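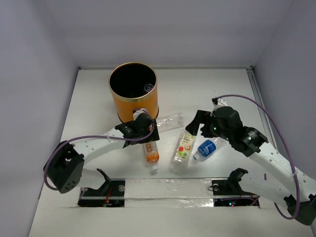
The bottle is empty, and so we believe the matter is finished

In my building there are 96 apartments and one room for trash. The room is on the ground floor, behind the mailboxes, and every evening somebody comes down in slippers with a bag of bottles. I also come down in slippers. I have lived here long enough to know most of my neighbors by their recycling, and I am sure they know me by mine.

I want to write about plastic bottles, which is a small subject. I want to argue that we should stop throwing them away one by one, without thinking, and start to keep them for a while in our own homes, in a can or a tall bin where we have to look at them. My wife thinks this opinion is only an excuse for my mess. Perhaps she is a little bit right, but please let me explain.

When I was a child, a bottle was a thing you owned. My grandmother kept cooking oil in one and kerosene in another, and to mix them up was a serious crime. She washed them with rice and hot water, shaking very hard, and she dried them upside down on the fence. If a guest went home with some sauce in one of her bottles, the bottle was expected back. She would ask about it. She would ask about it again at a wedding, in front of people.

I do not want to return to that life. The kerosene alone was a good reason to leave it. But I notice that she always knew how many bottles she had, and I have no idea how many passed through my kitchen last month. They come in with the shopping, they are drunk in the car or at the desk, and they go out again. The whole visit takes one afternoon. I cannot remember a single one of them.

Last April our residents' group changed the rules of the trash room. Before, there was one big container for everything plastic. After, we had to take off the cap, put the cap in a separate box, and put the bottle in a net bag. The notice was signed by Saodah Yeoh from the fourth floor, and some people stopped greeting her in the elevator. I was one of those who complained. I said that I already pay for collection, so why should I do the work of the collector?

The work, when I finally did it, was about the dullest work I have ever done. You hold a bottle in one hand and turn the cap with the other. You drop the cap here and the bottle there. A bottle rolls away, because bottles are round and floors are never so level as you think, and you go after it. You stand it up and it falls. An empty bottle has almost no weight, and this makes it strangely difficult. A full one stays where you leave it.

My neighbor Danang Lau told me that he lets his children do it, with an old paint can on the kitchen floor, and that they fight about who has the next turn. I borrowed his method without borrowing his children. I found a tall can under the sink, I washed it, and I put it beside the refrigerator. All bottles go there first. When it is full I sit on a low stool, take off the caps, and carry everything down.

This is where my opinion changed. The can was full in two days.

We are only three persons at home. I had told many people that we use very little plastic. I even said so in a meeting, with a serious face. The can did not agree with me, and it stood next to the refrigerator where I met it each morning at six when I made coffee. I tried to use a bigger can. My wife said that this was the same as buying bigger pants.

There are good arguments against keeping your bottles, and I want to be fair to them. The first is that kitchens are small. Mine is so small that the oven door and the refrigerator door cannot be open at the same time. To give up a corner to garbage is a real cost, and people who write cheerful articles about sorting usually have a garage.

The second is the smell. Water bottles have none, but one bottle of yogurt drink forgotten from a warm weekend will teach you to rinse. The water for rinsing is also not free.

The third argument is more serious, and I heard it from Pravesh Mahlangu, with whom I worked for many years in the same office. He says that all this sorting at home is a way to keep us busy. The company that fills the bottle makes the bottle, and it should take it back. While I sit on my stool with my caps, it sells 400 more before I have stood up. He says I am sweeping a beach.

I have thought about this for a long time and I believe he is correct about the company. I do not believe he is correct about the stool. If I had never sat there I would not have been angry enough to listen to him. For most of my life I agreed that there is too much plastic in the same way that I agree that there are too many stars to count. It was true and it was very far away. Now I know which drink my son buys after football, and that my wife prefers the bottle with the wide neck, and that I myself am responsible for nearly all of the small ones, which are the worst, since you get three swallows and a bottle.

Another thing I learned is how badly these objects are designed for the person at the end. I could make a list. There are labels which come off in one clean piece and labels which tear into forty wet strips. The plastic ring under the cap stays on the neck, and I have hurt my thumb on it more than once. Some bottles stand well and some have a bottom like a flower that tips over if you close a door. Somebody was paid to decide how the cap should sound when it opens for the first time. I doubt that anyone was paid to think about the last time.

The city has also its share in this. In our district the deposit machine stands outside one supermarket only, and it accepts bottles that are not crushed. In the trash room the sign asks us to crush them. So the careful person has to decide on the same evening if he is collecting for the coins or for the building, and the tired person decides nothing and ties up the bag. I have been both of these persons in the same week.

What I would like is simple. Let the shops that sell the bottles take them back, all of them, crushed or standing. Let the caps stay tied to the bottle, so that we can forget the second box. And until this happens, I would ask each household to try the can for one month. Do not choose a pretty one with a lid. With a lid you will close it, and you will think that you have solved something. It should be open, it should be in the way, and it should be too small.

At our house we are now down to one full can in a week – sometimes a little more when it is hot. My son carries a metal flask which he has lost already two times. We drink from the tap, with a slice of lemon for guests. I greet Mrs. Yeoh in the elevator again, and last week she asked me if I would write the next notice, because the box for caps is full of batteries.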